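Stikstead Bench Arm: Gallery
Sep 7, 2019

The Stikstead is a tabletop arm sold as a kit by Vastitz. It is aimed at teaching labs and small research groups who want to practise picking and placing on objects of household shape without buying a full-size machine. The kit comes with the arm, a two-finger gripper, a power supply, a mounting plate and a printed manual. Toy kitchen and props are sold separately under the Brander name.

Assembly is within reach of anyone who has used a hex key and a torque driver. The forearm links are bolted, and the bolt heads stay exposed so that a joint can be opened without taking the whole arm off its plate. Cable routing is the slow part. Leave slack at the wrist, or the gripper lead will pull tight at full rotation.

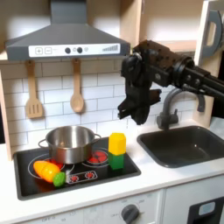

Calibration follows assembly and should be repeated whenever the mounting plate is moved. The supplied routine drives each joint to its stop, records the offset and writes it to the controller. Keep the work surface clear of tall props until the routine has finished. The routine does not check for obstacles.

Small props are the usual starting point. Blocks with flat sides give the fingers parallel faces to close on. Rounded or tapered items need a lower closing force and a slower approach, and the manual gives starting values for both. Shiny metal can confuse a depth camera, so test cookware under the lighting you intend to use.

Spare finger pads are sold in packs of 2. The Luangrath controller board is the same one used in the earlier kit, and existing scripts will run on it after the firmware update issued in May.

Prices
Arm kit, unassembled: £379
Arm kit without gripper: £297

Orders are packed in sequence. Check the parts list against the tray before assembly and report any missing parts before fitting the first joint.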